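3.2 Coffee habits in Flevcombe

I'll admit I expected people to be fussier. We sent out 1,122 forms in March and got plenty of moaning about price, but hardly a word about flavour. 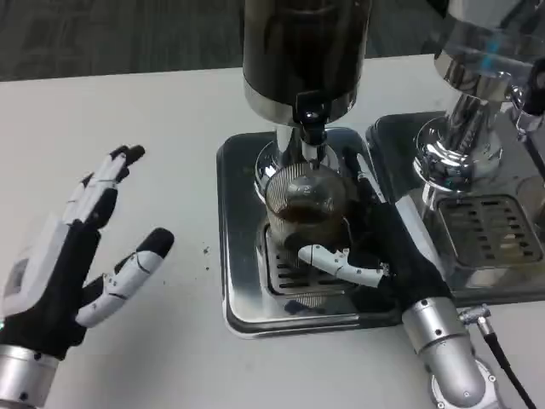
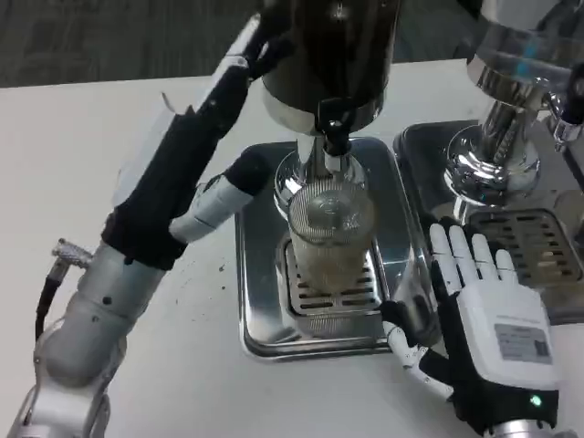
Figure 2. Machine on a white tabletop.

What folk did care about was the walk. Anyone living more than some 40 doors from Petek Lane mostly drank at home, and I've kept them as a separate group in the next section.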